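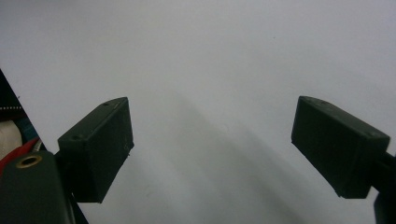 4. The Endo Kit as Delivered

The Endo is sold by Duman as a complete hand-held gripper for recording manipulation demonstrations without a robot. A person holds it, opens and closes the fingers, and the recording is later used to train a policy for an arm fitted with matching fingers. The sales sheet calls the kit "ready for daily collection" and says its fingertips are "matched to within tolerance." We could not find the tolerance written down anywhere, either in the sheet or in the manual, and two emails to the vendor did not produce it.

We bought one kit at the list price and used it at our Hurstead site. A second kit was lent to us by a group at Brirnitstead who had stopped using theirs. All results in this section come from the Hurstead kit unless we say otherwise.

Figure 3 shows the open fingers over a bare white surface, as the wrist camera sees them. The fingertips are boxy dark green pads with beveled edges, and the layer lines of a printed part can be made out on the left one, along with a few scuffs. Small screw holes sit along the top edges. On the body at lower left is a brass threaded insert. We have no complaint about printed parts as such, and most laboratories working on this problem print their own. Our complaint is with the price, which is hard to square with a part that a lab could make overnight, and with the word "matched," which a buyer will read as a measured claim.

4.1 What the vendor claims

Three statements in the sales material can be tested. The first is that finger opening can be read from the camera image alone, with no encoder. The second is that calibration holds "for the life of the fingertip." The third is that no recording is lost between the device and the exported dataset.

The first statement is plausible. From the camera's position both fingertips stand out clearly from a pale background, and a simple threshold finds them. It is also the easiest case one could choose. The vendor's own demonstration clips all use a plain light tabletop, and so did our calibration step, because the manual asks for it. Dark green pads over a dark workbench are another matter. When we repeated the opening estimate over a black rubber mat, the estimator lost the right finger often enough that we stopped and collected no further data on that surface.

Shadow is a smaller problem, though one the manual does not mention. Under our overhead lights a broad, soft shadow falls between and below the fingers. It is much paler than the pads and did not confuse the threshold at its default setting. Lowering the setting to cope with a dim room brought the shadow into the mask, and the opening was then read as smaller than it was.

Figure 4. Fingertips open over the plain white surface, with the diagonal shadow between and below them. A red fabric panel and a zipper are visible at far left, behind the gripper body.

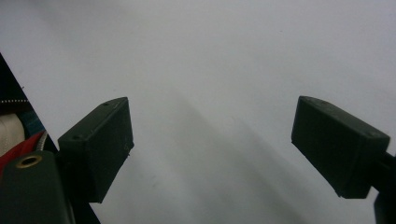
4.2 Collection and export

Līga Luik ran the collection from August onward, with one other operator. We recorded 1685 demonstrations of a single pick-and-place task. The export tool delivered 1681. It reported no error, and its log ended with the same success message we had seen on every earlier run. The shortfall is small, and for training it hardly matters. As a test of the third statement it is a plain failure — the vendor says nothing is lost, and something was. We found the missing recordings only by comparing file lists by hand.

Calibration is harder to judge. We repeated the procedure at the start and end of the collection and saw the estimated closed position drift between the two. We can't say whether the pads had worn, the mounting screws had settled, or the estimate is simply noisy, since the software reports a single number with no spread. The Brirnitstead kit drifted in the opposite direction, which makes wear alone an unlikely explanation.

When we asked, the vendor sent a results file listing 3558 demonstrations gathered with the same model. It gives a success rate for the trained policy and leaves out the surface, the lighting and the number of operators. We do not use that file in our comparison.

4.3 Limits of this review

Two kits are too few to say much about unit-to-unit variation, and one of ours was secondhand. Both ran the software release dated January 4, 2021, and a later release may handle export differently. We tested one task, with rigid objects only. Readers who work on a light, uncluttered table may find the opening estimate good enough. We would still advise them to count their files after each export and to ask for the fingertip tolerance in writing before ordering.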